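How to re-tape an ice hockey stick blade

Blade tape wears out faster than most new players expect. Once it frays along the bottom edge the puck starts to catch on it, and snow packs into the gaps. Doing it again takes a few minutes and costs very little, so learn to do it yourself before your first league game.

What you need

One roll of cloth hockey tape (black or white, it makes no difference to the grip)
A pair of scissors
Stick wax, if you use it
A dry towel

Cloth tape is the only sort that works on the blade. The clear, shiny tape sold next to it is for holding up socks and shin pads.

Step 1. Take off the old tape

Find the loose end and pull it back slowly. If the end has worn flat, cut into it on the back of the blade, where a small scratch won't matter. Old glue can be rubbed off with your thumb or a dry cloth. Don't use a knife on a composite blade.

Step 2. Dry the blade

Tape won't stick to a damp blade. If you've just come off the ice at Mostport, where the changing rooms are cold, leave the stick indoors overnight. Wipe it down with the towel before you start, and check for cracks along the heel while the blade is bare.

Step 3. Start at the heel or the toe

Most players in the Bindden beginners' league go from heel to toe. The overlaps then face in a direction that lets the puck roll more smoothly off the forehand. Toe to heel is fine too, and some defenders prefer it. Try each for a few weeks and keep the one you like.

Press the end of the tape flat on the bottom edge, then bring it up over the blade at a right angle to the ice.

Step 4. Wrap with an even overlap

Each turn should cover 5 mm or so of the turn before it. Keep a steady pull on the roll – firm enough that there are no wrinkles, but not so hard that the tape narrows. If you do get a wrinkle, unwind one turn and lay it again. A ridge under the tape will only get worse once it is wet.

A full blade takes between 9 and 12 turns, depending on its length and how far you overlap. Players who take face-offs often cover all of it. Others leave the last bit of the toe bare.

Step 5. Finish the end

Cut the tape on the top edge of the blade and press the end down on the back. Never finish on the bottom, where the ice will lift it in one shift. If you've gone past the toe, trim the spare tape to the shape of the blade and leave a thin lip, then fold the lip over.

Step 6. Rub it down

Run the side of the roll hard along both faces of the blade. The rubbing warms the glue and helps it hold. Wax goes on now if you want it, in a thin coat. It keeps snow off for a period or two.

How often to do it

Once a week is enough if you skate twice. At the Altudska summer camp, with two sessions a day, plan on every second day. Look at the bottom edge near the heel, as it always goes first.

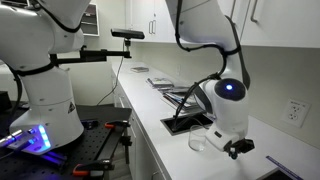 Handle tape is a separate job and lasts much longer. Change it when the knob comes loose or when your glove starts to slip.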